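**Dagný Eyvindsson** · 2019-12-08

The conveyor is on the table!! Spent the whole afternoon at the shop and I'm still grinning. Small thread.

---

The belt took six evenings. Most of that was me fighting the tension, because every time I got one end straight the other end wandered off toward the frame. Karthik Munasinghe finally made me loosen everything and start over from the middle – so annoying, so right.

---

Motor is a little Okine we found in the parts drawer. It's rated for 500 g on the belt, and foam cubes weigh next to nothing, so we have tons of room (I know, I know, someone is going to put a wrench on it).

---

Redid the blue tape grid too. New brown paper first, then the lines. If you've ever laid long strips of tape on paper by yourself you know how that goes. I used up two rolls and said some words.

---

Next up: tidy the wires under the left side of the belt, then get both arms sharing it without reaching for the same cube. The plan is one loads, one unloads, and the blue bin sits at the end. Karthik has a timing idea he sketched on the back of a Grellach invoice and I can't wait to try it.

---

Tonight's table, belt in place:
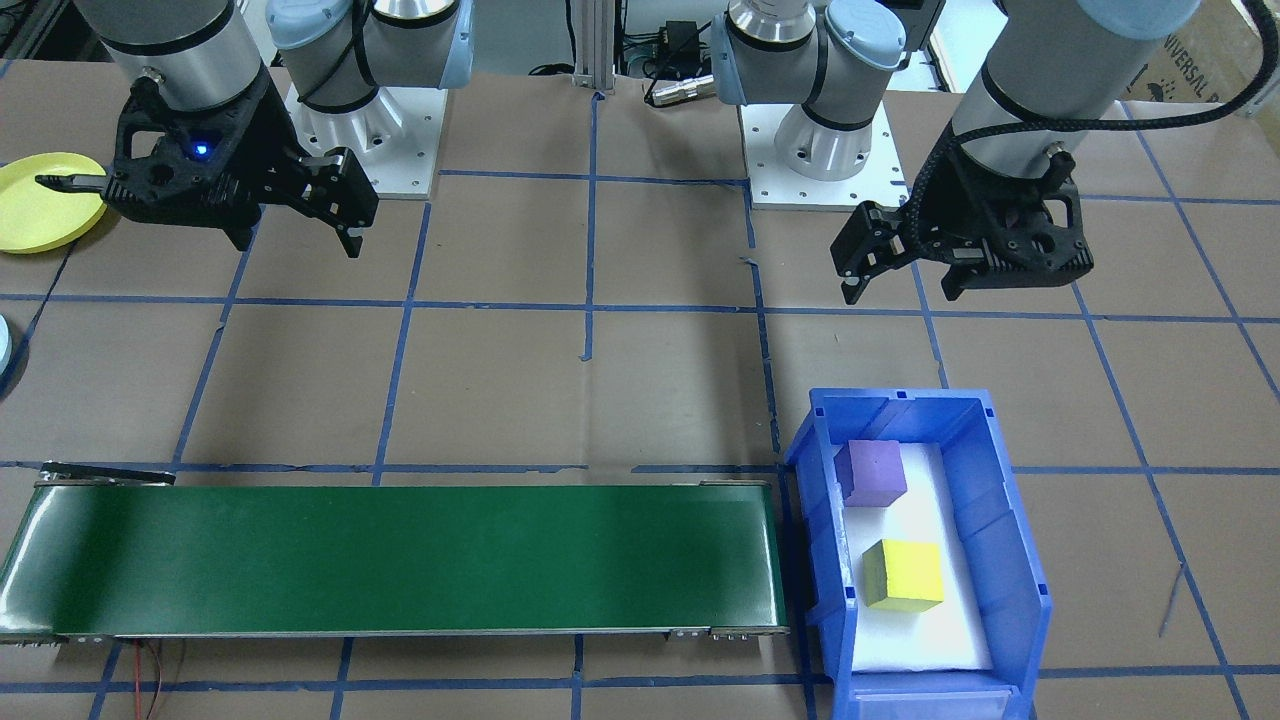 *Nalberg Shared Workshop – Robot Arm Club*

Foam pad in the bin was a last-minute add and I love it. If anyone has a good trick for keeping a small belt centered, please send it my way!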